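Reading time: 2 min

Setting up your drop spot (section 7 of the Bivivville new starter guide)

I lost my keys, earbuds and coin pouch so often in my first February here that I ended up writing this section myself. It takes ten minutes, tops, and you only have to do it once (well, once per desk move). You'll need a shallow tray, the small things you carry every day, and a bit of clear table near the door.

1. Wipe the table down and let it dry. A barely damp cloth is plenty.

2. Set the tray toward the back, away from where your elbows go. Mine's a dark one from Nedunance, and light-coloured things are dead easy to spot against it.
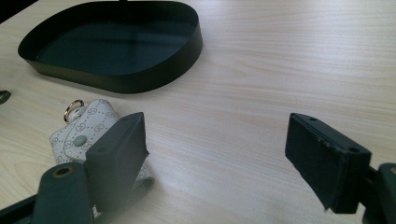 Ilard Front Desk and Shared Spaces Team

3. Empty your pockets and bag onto the table, next to the tray. Don't put anything in it yet! Sort first, or you'll just be giving your old receipts a nicer home.

4. Do up every pouch and case before it goes in. Press the snap with your thumb until it clicks.

CAUTION: If a flap won't close, take something out. Forcing it stretches the leather and then the snap never sits right again.
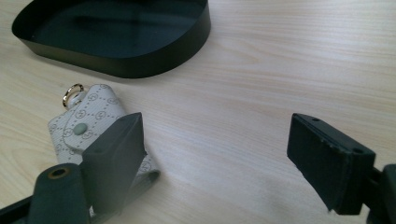 5. Pouches are my favourite part of this whole business, and I'm fussy about which way they face. Put yours down flap side up, so you can see at a glance whether it's fastened. If it has a metal ring like the gold-coloured one on the monogrammed pouch, leave that end pointing toward the tray and you can hook it with one finger on your way out. Clip keys on later, once you've picked a spot for everything.

Note: Kornél Kerekes on the Šťastný floor keeps his keys in a separate bowl. That's fine too, as long as it stays off the shared table.

6. Move your keepers into the tray, biggest first. Anything left over goes back in your bag or in the bin.

7. Check the front of the table. I like to keep a good hand's width free along the edge so nothing gets knocked onto the floor.
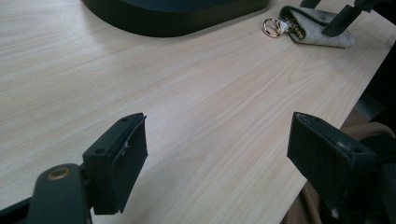
Fig. 13: Table surface and front edge.

8. Give the tray a quick wipe when it starts looking dusty. Skip the spray polish, it makes everything slide.

Questions? Ask at the Ilard front desk, ext. 400 | © Bivivville | Last updated September 27, 2024 | Back to top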